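FOR IMMEDIATE RELEASE
2018-05-23

Nindale Shared Workshop Opens Its Robot Kitchen Table Build to the Public

NINDALE - The Nindale Shared Workshop today released the plans, parts list and control software for Skullard, a tabletop robot project built by its members during evening sessions. The files are free to download and may be copied, changed and shared by anyone.

Skullard is a single robot arm fixed beside a white table. Its job is to practice the small chores of a kitchen: picking things up, moving them and putting them down where they belong. Members started the project in October and have since spent 614 hours on it, most of that on the mounting, the wiring and the software.
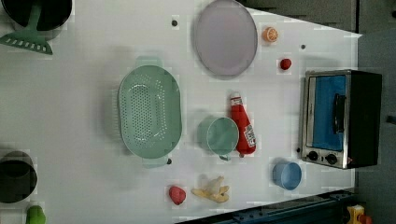 The release has three parts: drawings for the base, wiring diagrams, and the program that runs the arm. A separate sheet covers the objects used for practice, and builders are free to swap in their own. The Nindale set leans on toy kitchen items, with a few larger pieces mixed in. The oval colander with its two flat handles is the one members suggest trying early, and the ketchup bottle lying on its side makes a good second task. Small round pieces such as the red fruit next to the orange half are better left until the gripper has been adjusted. The toaster oven is listed as optional.

The base is a metal rail frame bolted together with ordinary hand tools. The workshop advises builders to finish the frame and check that the tabletop is level before mounting the arm. Early versions of the base flexed when the arm was fully stretched out, and the drawings now call for 2 extra cross braces. Anyone who already has the draft drawings that were passed around in the workshop should throw them away and use the new set.

The software was written by the workshop's Jandia group, which meets in the same building and looks after the shared computers. It runs on an ordinary laptop. An operator can guide the arm through a motion, save it and play it back at a lower speed. Saved motions are stored as plain text files, so they can be opened and edited by hand. The program does not yet plan its own moves around objects in the way, and the notes that come with it say so on the first page.
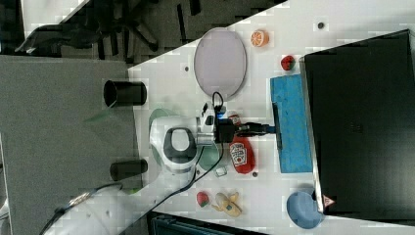 The Skullard arm with its gripper at the blue sponge, next to the control laptop.

Soft objects have taken the most work so far. A sponge gives way under the fingers, and a closing force that suits a toy banana can be wrong for it. The current release lets the user set the closing force for each object and save it along with the motion. A list of starting values is included - builders should expect to change them.

Ocampo, a local supplier of cut metal stock, has agreed to offer the frame pieces as a kit for people who have no saw or drill press at home. The first run will be 200 kits. The kit covers the rails, brackets and bolts only. The arm, gripper, tabletop and laptop are not included.

The workshop will also run 5 evening build sessions for people who want to put the base together with help on hand. Each session covers frame assembly, mounting and a first test of the arm at low speed. Places can be booked at the front desk. Participants should bring safety glasses and closed shoes, and anyone under 16 must come with an adult.

Bug reports and changes to the drawings can be sent in through the project page, where the full change log is also kept.

About the Nindale Shared Workshop
The Nindale Shared Workshop is a member-run space with benches for metalwork, woodwork and electronics. Membership is open to all adults in the area, and tools may be used without a membership on open evenings.

Press contact: Nindale Shared Workshop, front desk

ENDS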